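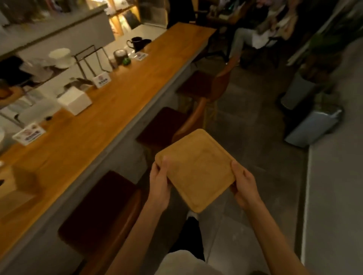 A favor do balcão

Quando cheguei a Portugal, aprendi a língua sobretudo nos balcões dos cafés. Não foi na escola, onde paguei 90 euros por um livro que ainda tenho quase novo. No balcão, a pessoa ao lado fala connosco sem pedir licença, e o empregado corrige o nosso português enquanto tira a bica.

Por isso me entristece ver tantas casas trocarem o empregado por um ecrã. Na minha rua, o café Brulton fechou em novembro e reabriu com pedidos pelo telemóvel. O serviço é mais rápido, admito. A minha vizinha Eleri Pumphrey, que tem pouca paciência para filas, está contente com a mudança e acha que eu sou sentimental.

Talvez seja. Mas penso que uma cidade precisa de lugares onde se pode estar sozinho sem ficar isolado. Um homem reformado que gasta um euro por dia compra também cinco minutos de conversa, e esta parte não aparece na fatura.

Não peço que se proíba nada. Peço aos donos que guardem um pedaço de balcão com alguém atrás - mesmo pequeno, mesmo só de manhã. E aos clientes peço que o usem, e que digam bom dia antes de dizer o que querem. Eu demorei meses a aprender esta ordem das palavras, e ainda hoje ma corrigem quando tenho pressa.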